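3.2 Pile fabrics

The second group held 28 pile fabrics bought through Jusport and stored flat at the Brevedgate site. Each was cut into 11 strips along the direction of the pile. Strips were rubbed with dry cotton on a Clevolo tester, and color transfer was graded under a fixed lamp by two readers. Where the readers differed by more than half a grade, the strip was graded again the next day.

Light blues gave the narrowest spread of grades. Dark reds gave the widest, and three were left out of Table 4 for uneven dyeing. Finished plush articles (Figure 3) were not rubbed and are treated only in Section 5.

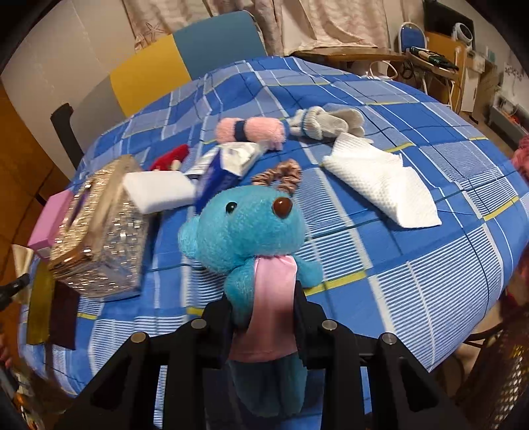

Figure 3. Light blue plush bear in a pink sleeveless shirt.

3.3 Woven fabrics

Woven strips were cut on the warp and tested in the same way.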